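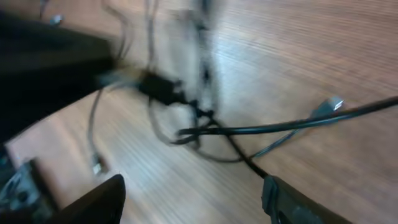 Buy the Longer Cable

Every home robot build I have seen gets its wiring last, and it shows. My own arm is no different. The wrist and the gripper took me 15 evenings. The cords took one, and they lie on the wooden tabletop in a knot, thick over thin.

I think this is the wrong order. A thick cable does not like a hairpin bend, and a thin one that runs underneath it gets dragged along whenever the thick one shifts. When the arm stopped answering in March, I spent 54 minutes on the code before I touched a single plug. The fault was a connector.

Berwyn Craddock, who has the next bench at the Penry workshop in Nanddale, disagrees with me. He says a neat harness is wasted on a machine you take apart every week, and that zip ties only slow him down. He has a point about zip ties. I use cloth tape now -- it comes off by hand.

But labels cost almost nothing. A roll is 60 cents at our parts counter, and marking both ends of 11 wires is short work. Do it before the first power-up, while you still remember which wire is which. I plan to redo mine before I add another motor.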